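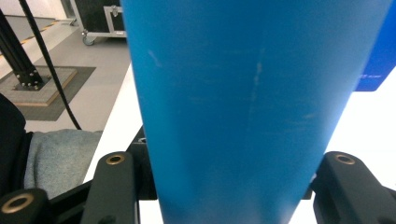
Eleri Rees recommends starting with an empty box and adding bottles last, and the steps below follow that order.

Packing a carton

1. Cover the table with a sheet of white paper.
2. Stand the box upright and open the top flaps.
3. Wipe each bottle and check that the cap is closed tight. 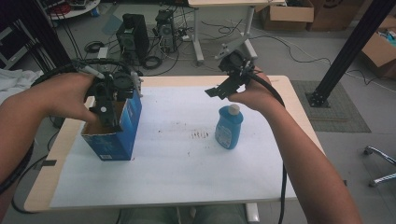 4. Keep the bottle to one side until the box is ready – label facing you.

Note: Light scuffs on blue plastic do not affect use.

Caution: Do not force the flaps shut.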